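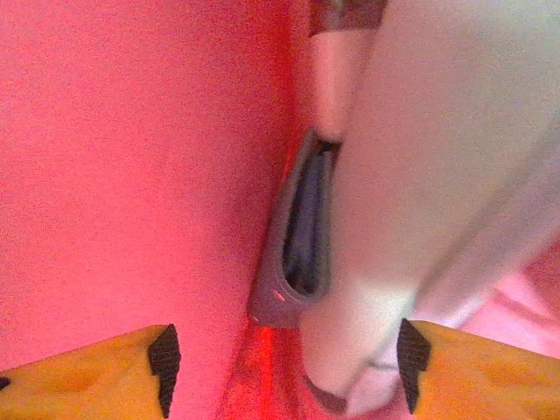 Pinks and reds, with some white on the right.

Leave the bad colouring alone

I have bought Zastura again. That makes three times in my life, which for a comic about a ferry inspector with a grudge is probably enough. The first time was in single issues, at an age when I kept them under the bed. The second was the paperback collections, whose glue gave up before I did. The third is the new hardcover from Virkmont, 200 pages, ribbon marker, the whole series "restored and recoloured for a new generation of readers."

I'd like to speak on behalf of the old generation of readers, who are still here and have credit cards.

For anyone who missed it, Zastura was drawn by Haris Yordanov and ran to 42 very short issues. It was printed at Krasniqi, a shop in Sendton that did mostly takeout menus and raffle tickets, and it was printed in black plus one other ink. The other ink was whatever Krasniqi had a lot of. For most of the run that was a red with a good deal of pink in it, the colour of a canned salmon or a mild sunburn. The sea was pink. The ferries were pink. The inspector's raincoat was sometimes pink and sometimes the white of the paper, and you learned after a while that white meant he was lying to somebody, or possibly that Yordanov had run out of afternoon.

The new edition has the sea in blue. It's a very good blue. It has depth to it, and little highlights, and in the storm issue there is a gradient running from slate to something like the inside of a mussel shell. The raincoat is yellow, as raincoats are. Skin is the colour of skin, with a soft shadow under every nose. The people who did this know their jobs, and I spent an evening hating it.

The case for recolouring is easy to make, and Virkmont makes it in the foreword at some length. The old printing was poor. The ink wandered off its outlines, so that in issue 5 the harbour master appears to be standing slightly to the left of his own face. The paper was the sort that drinks. Young readers, the foreword says, have "expectations," and I suppose they do. So did I at their age, and what I got was a pink sea, and I got over it by page two.

I don't think the argument about quality is silly. If you've ever tried to hand a favourite old comic to a ten-year-old, you know the look. It's the look you give a relative's slides of Saskatchewan. My nephew took my worst copy of Zastura between finger and thumb and asked whether it had been left in the sun. He's a polite kid. He read four pages and gave it back and said it seemed like it had a lot of words.

The hardcover has just as many words, so I tried him on that next. He got further. I'm obliged to report this because I'd be a crook otherwise. He got as far as the second ferry, and then there was supper, and after supper there was hockey. I will grant Virkmont the extra pages. I'm not sure you rebuild a house to get somebody as far as the second ferry.

My trouble with the thing is that Yordanov drew for the pink. An artist who knows he has one ink draws differently from an artist who knows somebody will fill it all in later. He leaves gaps. He puts the single patch of colour where he wants your eye, and everything else waits its turn. There's a panel in the old issue 2, the one in the customs shed, where the only coloured thing is the telephone. Nobody in the panel is looking at it. You are, though, and you go on looking at it over the page turn, and when it rings you've been expecting it for so long that you feel faintly responsible.

In the new edition the customs shed has brown walls, a green filing cabinet, a grey-blue window, a tweed jacket with real tweed in it, and a red telephone. The telephone is still red. They kept it red out of respect, I'm sure. It sits there among the furnishings like a guest who was told it was a costume party.

Colour everything and you've made a lot of decisions the artist had already made by leaving them out. The colourists must have had to work out what colour the inspector's sofa was. It had gone all those issues without being any colour. They've settled on mustard. I keep thinking about that meeting.

I should say that I'm not against colourists. They're the most underpaid and overlooked people in comics, and comics is a business with stiff competition in that event. When the colour is part of the plan from the start, it can carry half the story. I own books where I couldn't tell you a line of dialogue but could pick the green out of a paint rack. And I'd be happy to see the two who did this job let loose on something of their own. My quarrel is with whoever sent them into a finished house and told them to brighten it up.

Nor am I one of those people who wants the staples preserved. There's a kind of reissue that goes too far the other way, where every coffee ring has been scanned in loving detail and the paper has been printed to look like yellow paper. You pay hardcover prices for a photograph of somebody's damp basement. I have a couple of those. They make me feel that I'm reading over the shoulder of a collector who would prefer that I didn't breathe. Yellowing wasn't a decision. Yordanov didn't draw it, and it can go.

So I'm picking and choosing, I know. The harbour master standing to the left of his face wasn't a decision either, and if you'd asked me to defend it in court I'd have had to fall back on sentiment. Fix him. Slide his colour back under his outline where it was meant to be. Print the whole thing on decent paper in a clean black and one good, strong, sunburnt pink, and you'd have an edition that looked the way Yordanov must have hoped it would on the drive over to Krasniqi with the pages on the passenger seat. It would also be cheaper, which I mention for the benefit of anyone at Virkmont who has read this far with a calculator.

People who defend the recolouring always get around to old movies. Nobody minds a cleaned-up soundtrack, they say. True, but plenty of people minded when the black-and-white ones were coloured in, and the world had a loud argument about it, and then most of us quietly went back to watching the grey ones. Comics never had the argument. Comics get recoloured the way rental apartments get repainted, between tenants, in whatever's current. Two of my favourite books have been through it in the past few years, and in both cases the publisher announced it as a gift.

Part of it, I think, is embarrassment. People who publish comics have been told for so long that they're in a cheap line of work that they can't leave a cheap-looking thing alone, even when the cheapness is where all the cleverness went. Nobody would take a woodcut and pop in a sunset. Woodcuts went to university. Zastura went out the door of a menu printer on a Friday with the ink still coming off on your thumbs, and it's been apologising for that ever since, on gloss stock, with a ribbon.

The foreword is careful to say that Yordanov "gave his blessing." I believe it. I met him once, at a signing in Sendton in July, in a community hall with the fans going, and he struck me as a man who'd give his blessing to most things if it meant he could sit down. I asked him about the pink. I had a theory at the time, involving memory and the body, and I'd been working on it since the bus. He heard me out to the end. Then he said that the red had been on special.

I've told that story for years as a joke on me, and it is one. But he also had his old pages with him that day in a cardboard folder, and while the line shuffled along he showed me the customs shed. On the overlay, where the colour went, he'd drawn the telephone and nothing else, and in the margin, to the printer, in pencil, he'd written "ONLY this" and underlined it twice. Whatever the ink cost, he knew what he wanted done with it.

I've put the hardcover on the shelf where visitors can see it, because it is handsome and I paid for it. The ribbon is at the second ferry. The pink ones are in a shoebox in the hall closet, and my nephew has been told where they are in case he runs out of hockey.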